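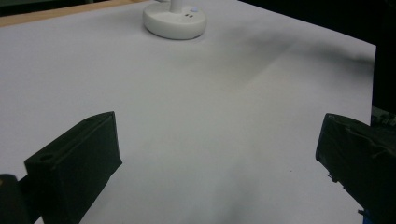
Deverico opens equipment planning service for small teams starting out in robot handling

December 22, 2020

Deverico has today opened Revine, a planning service for small workshops, colleges and labs that want to buy their first robot handling equipment and need a sensible budget before they start. Bookings are open now, and the first plans will be delivered in the new year.

Revine grew out of a trial that began in September with Semple, a training workshop that wanted to teach machines to handle ordinary household things. The team there had a clear idea of the jobs they cared about - moving a desk lamp, pressing a button, setting something down where it belongs - and very little idea of what to buy first. We loved working on it, and the questions they asked have shaped nearly every page of the new service.

A Revine plan starts with the task. Customers send us a short list of the objects they want to work with, and we work back from there to the grippers, mounts, cameras, table and cabling. A household lamp with sockets, USB ports and a cord makes a wonderful starting point, as it raises so many buying questions at once. How wide must the fingers open? Does the table need a plain covering? Where will the cables run?

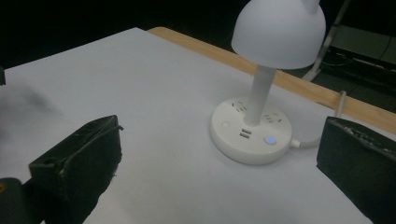
Hand-held grippers feature in many of the plans we have drafted so far. They let a person carry out the task directly, so a team can begin collecting useful work before it has settled on an arm. For Semple we set out two budgets, one at £3000 and one at £4000. The larger one adds a second gripper and a stock of spare finger pads, and Semple chose it.

Every plan covers 3 years and includes the small items that so often get left off a first order: finger coverings, screws, replacement cables, table sheets and a few duplicates of the objects themselves. Storage and staff time have their own lines too.

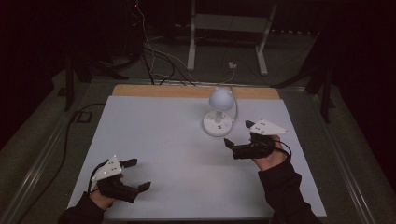
Two-handed work has a section to itself. Teams planning for it will find advice on table size, reach and cable length, along with a simple sheet for working out how many hours a week the station is likely to be in use. The sheet was tried out at Plustard, our own test room, and has been through more than 100 small changes along the way!

Revine plans are written in everyday words and can be handed straight to whoever signs off the spending. Customers are free to buy from any supplier they like. Deverico sells no hardware and takes no commission on it.

Teams can book a first call through the Revine page on the Deverico website. Please have your object list ready, plus the measurements of the room and the date by which your budget has to be agreed.

Notes to editors

Deverico advises small organisations on planning and budgeting for automation equipment. Plustard is its test room, open to Revine customers by appointment. Further details and a sample plan are available from the Deverico press office.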